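Slide 1. Title only

Wait for the doors. They will still be coming in with coffee at 2 o'clock, and the first joke is wasted on people looking for a seat, so save it.

Hello, I'm Sumeya Abera, and I am going to talk for a while about clutter on tables. If you were hoping for the session on storage systems, that's across the hall, and they have better handouts.

Slide 2. The drawer

Start with the drawer story. Short version, please. Last time it ate six minutes.

We moved into the Ayele building in September. Someone had labeled every drawer in the kitchen. There was a drawer for lids and a drawer for "other lids." By the end of the month the labels were all still there and every single thing in the building lived on the table.

Pause. Let them think about their own table.

Slide 3. What a table is for

My point here is that a table is where things go when a decision hasn't been made about them. The cup is out because you might want more to drink. The sponge is out because you meant to wipe something. The toy is out because whoever had it is now busy with another toy.

None of these are storage problems. You can buy all the bins you want from Plemura (I did, I own the full set, they nest beautifully and they are nested right now in my garage with nothing in them).

Click.

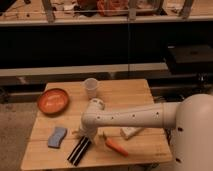
So how do you clear it? Most people go for the biggest thing first. It feels like progress. You pick up the bowl, you carry it to the sink, you find the sink is full, and now you are doing dishes. Forty minutes later the sponge you needed is back on the table, where you left it.

I go by destination. Everything bound for the sink travels together: cup goes in bowl, sponge goes in bowl, bowl goes to sink. One trip. The carrot is plastic and therefore belongs in the toy box, however much it looks like lunch. I have watched a grown man put one in the refrigerator. He was tired, and it stayed in the crisper until spring.

If they laugh, wait. If they don't, keep moving and don't explain the carrot.

Slide 4. The mystery object

Every table has one. You can say what color it is and that is the end of your knowledge. It might be part of something. It might be the important part of something.

Ask the room: who here has a drawer of these? Hands go up. Ask who has ever taken something out of it and used it. Fewer hands.

My rule is that the mystery object gets one move. You put it by the front door. If a person walking past says "oh, there it is," you've learned something. If it's still there when you next take out the trash, it goes too. My sister thinks this is heartless. Her drawer no longer closes.

Slide 5. The list

This is the Famiser list, for anyone who used the old app. Mine got to 337 items before I stopped. I had photographed and tagged each one, including three spatulas I then lost. The app would remind me where the spatulas were supposed to be – it was very sure of itself.

Do not get into the Dandico comparison. There is always one person who wants it. Offer to talk afterward and then stand near the exit.

Slide 6. Try it

Exercise, 3 minutes. They pair up and describe their own table from memory, then sort it by where things should go. No phones. People always forget the mail.

Walk around while they do this. Do not tidy the handouts.

Slide 7. Questions

Likely ones:

What about kids? Give them the toy run and accept that some of the toys will go in the sink.

What if my partner leaves things out? I'm not qualified, and mine is in row two.

Do you keep your own table clear? Say "mostly" and take the next question.

Room 635 has us until the hour. Leave the clicker on the lectern this time.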